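How to get a pale floor properly clean (and keep it that way)

I have lived with light floors for a good long while now, first in a rented flat in Walevell and then in the house we're in today, and I've come round to loving them.

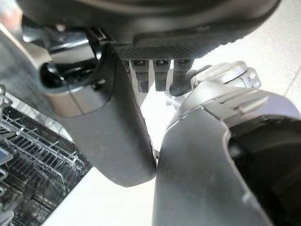 They bounce the daylight about beautifully, even in a gloomy back room, but they do show every crumb, and it took me longer than I'd like to admit to find a routine that didn't leave streaks everywhere.

What you'll need

A soft broom or a vacuum with the brush head on
A flat mop with two washable pads (mine is a Jedix, but any will do)
A bucket
A plain, mild floor soap
An old towel you don't mind kneeling on

Step one. Clear the floor as far as you can be bothered. I used to mop around chair legs and it always left a grubby little ring, so now the chairs go up on the table or out into the hall.

Step two. Sweep or vacuum twice, once along the length of the room and once across it. Do the edges last, and go slowly along the skirting — the fluff there has usually been gathering for weeks, bless it.

Step three. Mix 800 ml of warm water with a small squeeze of soap. It will look like a mean amount of water for a whole room, and you'll be tempted to fill the bucket. Please don't! A very wet mop just moves the dirt about and takes an age to dry.

Step four. Wring the pad until it's only damp, start in the corner furthest from the door and work backwards in strips as wide as the mop. Overlap each strip a little. When the pad looks grey, swap it for the clean one.

Step five. Go over it once more with plain water. I skipped this for years and wondered why the floor felt tacky under my socks by Saturday teatime.

Step six. Open a window and stay off it until it's dry. If you do spot a streak, buff it with the towel under your foot, which is rather good fun and saves your back.

Scuffs and marks

Try a barely damp cloth first, then a drop of soap on a fingertip. For rubbery black heel marks a clean tennis ball works nicely on most surfaces, though do test it somewhere hidden, under the sofa for instance. I'd keep anything gritty well away from a shiny finish.

We do the full wash every 9 days or so, with a quick sweep in between when the light comes in low and shows me what I've been ignoring.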